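Prarlow Opens Orders for Gorton Disassembly Cell for Desktop Computers

2022-06-11

Prarlow announced today that it is accepting orders for Gorton, a robotic work cell for the removal of reusable parts from retired desktop computers. The product is intended for electronics refurbishers, public-sector equipment pools and repair training centers. Deliveries to customers will begin in September.

Gorton is supplied as a complete station. Each order includes an extruded aluminum work table, a set of grippers, a force and vision sensing package, a parts fixture plate and the Zuvedier task software. Customers may purchase the cell with a collaborative robot arm already installed, or may fit a compatible arm they own. The table ships in two sections and passes through a standard office doorway.

The cell is designed for computers that reach the refurbisher in mixed lots, where the make, age and internal layout differ from one machine to the next. Zuvedier stores a layout record for each case type and directs the arm to memory modules, expansion cards, drives and the processor in an order set by the operator. The software library contains 644 layout records at release. Customers may add their own by guiding the arm by hand through the main points of a case, and may keep those records private or share them with other sites under the same account.
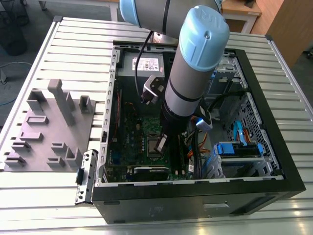 "Refurbishers have told us that cables are the hard part," said Minoru Hirano, director of product development at Prarlow. "A drive sits where the drawing says it sits. A power cable sits wherever the last technician left it. We spent most of the past year on how the arm approaches a crowded case, how gently it makes contact, and when it should stop and ask for a person."

When contact force exceeds the limit set for a step, the arm holds its position and the operator receives a prompt on the station display. The operator may clear the obstruction and resume, skip the part, or end the job. All three choices are recorded in the job report along with the time and the part concerned.

Gorton was evaluated over a 14-week period at the Uchida refurbishing center, where operators processed 2,506 desktop computers of mixed origin. The cell completed the assigned task list without operator assistance on 87 percent of those units. In the remaining cases the most frequent causes of a stop were cables lying across a memory slot and drive rails that had been damaged before arrival. Prarlow has prepared a written summary of the evaluation, including the results by case type, which is available to prospective customers on request.

The fixture plate may be ordered in the standard pattern or printed to a customer's own drawing. Replacement plates and gripper fingers will be stocked as separate items. The current release does not handle laptop computers, all-in-one computers or rack servers. Side panels must be removed by the operator before a case is placed on the table, and power supplies must be disconnected from the mains in accordance with the installation manual.

Each cell is covered by a warranty of 2,000 operating hours, excluding gripper fingers and other wear items. Installation and two days of operator training are included in the purchase price. Zuvedier updates are provided at no charge for the duration of the warranty and by subscription afterward.

Orders and requests for demonstration may be placed through Prarlow's sales office or any authorized Prarlow distributor.

About Prarlow
Prarlow develops work cells and software for the repair, testing and recovery of electronic equipment. Its products are used by refurbishing centers, service depots and technical schools.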